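Civex gets its kitchen cell back in shape

October 21, 2018

The two-armed kitchen cell at Civex is running again after its biggest overhaul yet, and the Timley team can hardly wait to put it through its paces! The work began in August, when the left hand started closing a little late on small objects, and it grew from there into a full check of both arms.

Every finger joint was gone over first in the simulator, where the cell has a marble counter, a frying pan, a cutting board and a tomato to work with. Running the joints there lets the crew try a new setting as often as they like before anything moves on the shop floor – and they tried plenty.

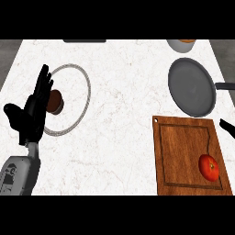
On the hardware side, 14 tendons were replaced with a tougher line from Dorlow, and the wrist bearings were cleaned and greased. Calibration used to eat up most of a morning. With the new routine, written by software partner Abera, it takes 40 minutes for both hands, and the thumbs no longer have to be zeroed separately.

The cell had logged 625 hours since its last service. From now on the tendons will be checked every 4 weeks, with the wear readings posted beside the control cabinet. Next on the list is a fresh set of fingertip pads, already on order from Dorlow.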